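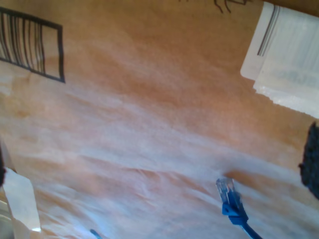
Visitors at the last open day asked Postma over and over whether they could move things about on the table while the arm was running, and the answer each time was that they could, as long as the stop button had been pressed first. It would help to have this in the guide, along with the rest of the order for the day. The section below has been rewritten with that in mind.

Section 8: Running the cable demonstration for visitors

Revised 09/04/2024. Applies to the Furisis arm and the Buma controller, software 3101 and later.

8.1 What visitors will see

The arm picks up a network cable from a paper-covered work surface, turns it until the plug faces the right way and pushes it into a socket on the test block. It then pulls the plug out and puts the cable down. Paper creases with use, and cables do not lie the same way twice, so the arm looks for the plug afresh on every run.

A blue cable on brown kraft paper gives the camera a strong difference in colour. Creased paper can be used, but pale highlights along the folds may be picked up as edges when the room is bright. If this happens, see 8.5.

8.2 Before the doors open

1. Switch on the controller and wait for the green lamp. Do not touch the arm while it is finding its home position.
2. Lay out the paper and tape it down at the corners.
3. Fix the test block to the two pegs at the back of the table.
4. Put out one cable, with the plug clear of other items. Check that the locking clip is not broken.
5. On the controller, choose Demo, then Visitor. This limits the speed of the arm.
6. Set the pause between runs to 2000 milliseconds. A shorter pause leaves no time for people to look at the plug in the socket.
7. Run the demonstration twice with no one inside the barrier.

Note: The Visitor setting is not kept when the controller is switched off. Choose it again after any power cut or restart.

CAUTION: Test both stop buttons before each open day. If either one fails, do not run the demonstration.

8.3 Giving the demonstration

1. Ask the group to stand behind the yellow line. Eight people is the most that can see properly at one time.
2. Say that the arm is about to move, then press Start.
3. Let the first run finish without talking over it. Most questions come when the plug goes in.
4. Press Stop and wait for the lamp to turn amber.
5. Invite one visitor to move the cable. It may be turned to any angle but must stay on the paper.
6. Check that the visitor is back behind the line before pressing Start again.

CAUTION: The arm can start from rest without a sound. An arm that is standing still may only be in its pause between runs. Look at the lamp.

8.4 If the plug is missed

The arm makes two attempts and then returns to its home position. Leave it to do this. Visitors at Zirnorness were more interested in a missed plug than in a clean run, and it is a good moment to show the camera view on the second screen.

If both attempts fail:

1. Press Stop.
2. Turn the cable so that the clip can be seen from above.
3. Clear the message on the controller.
4. Press Start.

8.5 Bright rooms

Close any blinds on the window side first. If the search still stops on a crease, open Camera on the controller and lower Exposure by one step at a time, running the search after each step. Replace the paper only if this has no effect. Drawings, tape and labels can stay on the paper provided that the cable is not placed across them.

8.6 Closing down

1. Press Stop and choose Park.
2. Wait until the arm has folded and the lamp has gone out.
3. Switch off at the wall.
4. Coil the cables loosely. A tight coil leaves a bend behind the plug that makes it harder to grip.
5. Write the number of runs and misses in the log book.

The next check of the gripper pads is due in December. Spare pads are kept in the drawer under the controller.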